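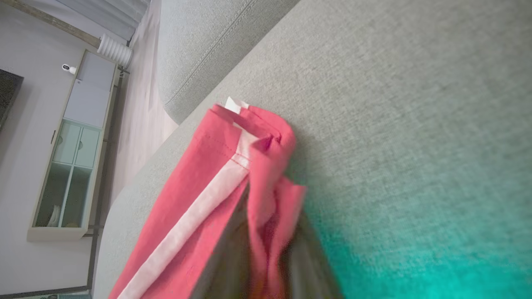

Mending is for people with time on their hands, Sabina Lukáč told me, and she had neither the time nor the hands for it. She said it kindly, over the phone, while I was bragging about a pair of jeans I'd patched at the knee. I've been arguing with her in my head ever since, mostly in the shower, and I'd like to get it all down in one place.

She's right about the time. My first patch took me a whole evening and two podcasts. The stitches wandered, the thread was too thick, and I managed to sew the front of the leg to the back, so I had to unpick half of it and start over. By any sensible measure of what an evening is worth, I should have bought new jeans.

But I wore those jeans the next morning and I kept looking at my own knee! I'd forgotten what it was like to notice something I had on. Most of my clothes come into the house in a bag, go around in the wash for a year or two and leave in another bag, and I couldn't tell you what half of them looked like. The jeans I could draw for you from memory, patch and all.

I learned the little I know at the mending table in Ullevmont, which meets in the back of the library through the winter. It started last November. You bring whatever's wrong with you, so to speak, and someone shows you what to do about it. The first thing I was taught was how to thread a needle properly (cut the end on a slant, bring the needle to the thread), and I felt slightly cheated that I'd gotten to middle age without it. The second was the ladder stitch, and I want to shout about the ladder stitch from rooftops. You go along one fold, hop across, go along the other, and for a while it looks terrible, a row of loose little rungs. Then you pull, and the whole gap closes up and the thread disappears. I've now done it on two pillows, a coat lining and a stuffed rabbit, and I gasp a bit each time.

There's a wider argument too, and I do believe it. We buy a lot of clothes and we don't wear them for long. I went through my own closet in the spring and found 51 tops. I have one upper half. Some of them were there only because a button had come off or a hem had dropped, jobs of ten minutes each, and I had been stepping around those ten minutes for years.

Kauko Mustonen, who runs the table, disagrees with me on this. He thinks the talk of waste puts people off, that they come in feeling guilty and go home feeling guilty with a sore finger. He'd rather we talked about pockets. Everybody has a pocket with a hole in it, he says, and everybody is thrilled to get it back. I've watched him at it and he has a point. A woman brought in a raincoat she'd owned for so long that she carried her keys in her hand without thinking about why.

Still, I don't want to let the waste part go. I'd just like it to come second. Schools used to teach this, at least badly, and I'd love to see it back for everyone, boys included, an hour a week for one term. Buttons, hems, a seam, a pocket. You could do it with a box of scraps and some cheap needles, and a twelve-year-old would walk out able to fix most of what will ever go wrong with a shirt.

As for Sabina, she has a winter coat with a lining that has come down at the back, and I have seen her tuck it up with a safety pin. I've offered to do it. I've also offered to sit next to her while she does it — I'd bring the thread and the snacks — and so far she's said maybe.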